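Skundano Laboratories
Call for Participants: Gripper and Camera Comparison Study

Posted Apr 30, 2023

Skundano Laboratories invites applications from adults who wish to take part in a paid study of robot grippers, wrist cameras and arm controllers. The study is run by the Manipulation Testing Group at our Siu Street facility. Participants will guide a robot arm by hand controller through short tabletop tasks and will rate each combination of hardware they use. No background in robotics is required.

The study compares 2 gripper designs. The first, the Zametti, is the model now used throughout our test program. The second, the Dultell, has a different finger shape and a softer contact surface. Each participant will work with both, in an order assigned by the study office, and will not be told in advance which controller settings are in effect.

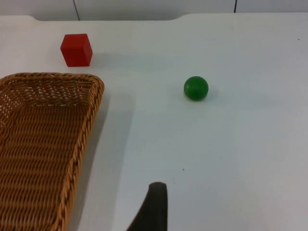 Sessions are held on weekdays and last one half day, including training, a rest period and a closing interview. Each participant attends two sessions, scheduled at least one week apart. During training, a staff member will explain the hand controller, the emergency stop and the rating form. Participants may repeat the training task as often as they wish before recorded trials begin.

Each recorded trial starts from a written instruction. The participant moves the arm, closes the gripper on the named object and places it where the instruction directs. A trial ends when the participant releases the object and returns the arm to its rest position, or when the time limit is reached. Dropped objects are recorded as such and do not affect payment. 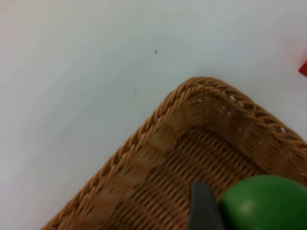

To be eligible, applicants must be 18 years of age or older, have normal or corrected vision, and be able to use a hand controller while seated for up to 30 minutes at a time. Both left-handed and right-handed applicants are encouraged to apply. Current employees of Skundano Laboratories and members of their households may not take part. Applicants who need an adjustment to the seating, the screen or the schedule should note this on the application form, and the study office will make reasonable arrangements.

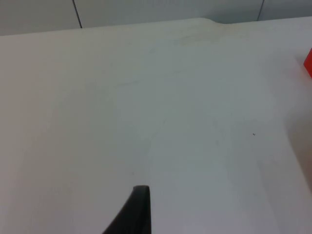 Reading time: 3 minutes

Participants will see the work area through one camera view at a time. In some trials this will be the wrist view, and in others the view from a fixed camera. The rating form asks how easily the participant could judge distance, how closely the arm followed the controller, and how secure the grip felt. Comments in the participant's own words are also welcome and will be read by the test engineers.

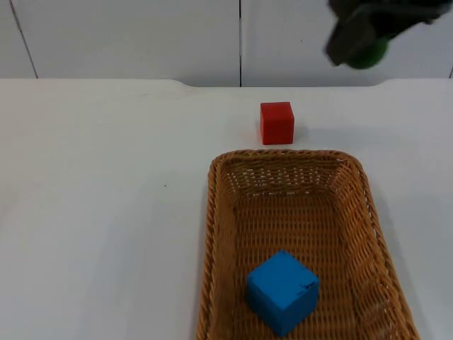 Tasks in the main series involve sorting small objects into and out of an open container. The objects differ in shape so that each gripper can be tested on both flat and curved surfaces. A typical setup uses a woven basket with a blue cube inside it, a red cube on the table just past the rim, and a round green object held in the gripper. Instructions will name objects by color, and applicants who have difficulty telling red from green should say so when applying; a separate set of tasks is available to them.

The earlier series, completed in December, produced 1,009 recorded trials, of which 778 were suitable for comparison. The present series will use the same rating form so that results from the two may be read together.

Participants receive payment at the end of each session. Recordings of the work area and controller data will be stored under a participant number. Names and contact details are kept separately and are deleted when the study closes. A participant may withdraw at any time and will be paid for any session already begun.

To apply, complete the participant form on this website and select "Gripper and Camera Comparison Study" from the list of open calls. Applications are reviewed in the order received. The study office will contact eligible applicants to arrange a first session.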